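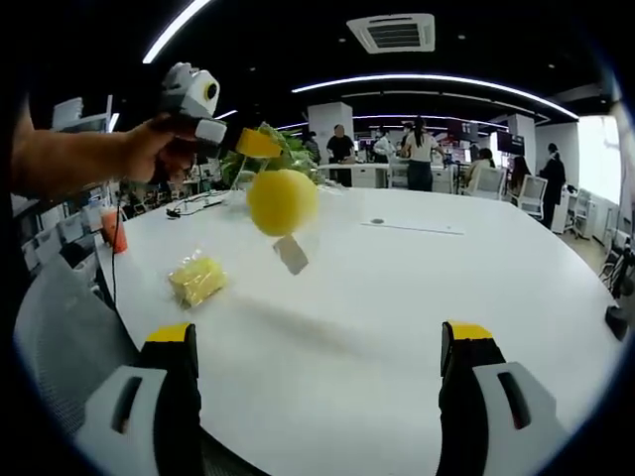
Re: [ethics-list] Presumed consent for organ donors

List home | Archive | Thread | Next message
Posted in February by a member in Trorndale

> The draft law makes every adult a donor unless he or she signs
> the refusal form. The Stovik clinic has 14 patients waiting for
> a kidney. How can silence be worse than letting them die?

I thank you for this question, and I don't want to answer it quickly. I also want these patients to live. But silence can mean many things. A person may have never heard of the form, or may be afraid to think about death. When we call this silence a gift, we change the meaning of the word.

In the Catow district they sent 3105 letters to explain the form, and 2384 came back with no answer. Are all these people donors now? I would not dare to say it to their mothers.

My proposal is more modest — ask every adult one time, at the family doctor, and write down yes, no, or "I don't know yet." The family should be heard in the third case. The Başaran hospital already works this way, and I can send its form to the list if someone wants to read it. It is two pages, and the second one is mostly signatures.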